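Wednesday, March

Up at 5:40 to read the meter before the heating came on. Overnight draw was higher than I wanted, so the dehumidifier in the cellar is still cycling too often. I lowered the fan one step and moved the hygrometer from the shelf to the floor joist, where the readings ought to mean more. Coffee, then the well.

The pump at Omenside has been short-cycling for two weeks. Symptoms as logged: cut-in at the correct pressure, cut-out after a few seconds, then a drop the moment any tap opens. That points at the tank and leaves the pump itself out of it. I shut the breaker, closed the valve to the house, drained the tank at the boiler cock and put a tire gauge on the air valve. It read close to nothing. The pre-charge should sit a little under cut-in pressure, and on this tank it had clearly been lost over the winter.

Pumped it back up with the small compressor. Waited through breakfast and checked again. It had held, at least for the length of two pieces of toast. If the bladder is split I will know by the weekend, because water will come out of the air valve and the argument will be over. Replacement from Brorka is a 40 gallon unit with the same inlet thread. I wrote the part number inside the lid of the fuse box, next to the last one.

Pressure switch: contacts pitted. Dressed them with a strip of fine card and left the file in the drawer, as filing takes the plating off. A new switch costs little and I should stop being stubborn about it. Added to the Pruvost order along with two unions and a roll of thread tape.

Water meter at the house side read 2838 at seven in the morning. I am going to write it here every day until the end of the month, same hour, to rule out a slow leak on the buried line. The line runs under the track and I have no wish to dig it up in mud.

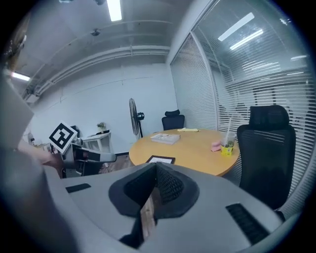 **Filed under: water, Omenside, repairs**

Afternoon went to the filter housing. The sediment cartridge was brown right through to the core, and the outer wrap had begun to collapse on the inlet side. Pressure loss across it must have been bad for some time, and I had been blaming the shower head. Fitted a new cartridge, greased the O-ring with silicone, hand tight plus a small nudge with the wrench. No drips at the bowl after an hour with the bathroom tap running.

The iron test strip came out paler than last autumn's. I don't trust the strips below the second color band, so that counts as a maybe. A proper sample can go to the lab when the ground settles. Need two clean bottles, and must remember to run the tap before filling and take the aerator off first, both of which I forgot last time.

Price of doing this properly, from the Erura quote: 1270 for tank, switch, gauge and fittings, labor not included. My own list for the same parts comes to 1000 even. The difference is mostly the gauge, where they specify a glycerin-filled one, and I would use the plain type and accept that the needle shakes. I may be wrong on that. The plain one on the old manifold lost its zero inside a year and I went on reading it as if it hadn't.

Restarted the pump at four. Drawdown test with a bucket at the garden tap: the pump now stays off for most of a bucket, where yesterday it was kicking in before the bottom was covered. Run time per cycle is well over a minute. That is inside what the motor plate asks for.

Left to do:

- meter reading, seven in the morning
- tire gauge on the air valve again, with the tank drained
- look at the check valve, which thumps at shutoff
- lag the short bare pipe behind the tank
- return the long wrench

The thump bothers me more than the tank did. It was there before, I think, but the short-cycling covered it. If the check valve is closing late, the column is dropping back and slamming it shut, and a spring-loaded one would cure that. It would also mean pulling the drop pipe. Not this week.

Rain from five. Cellar hygrometer down two points on the new fan setting, for what one evening is worth. Bed early.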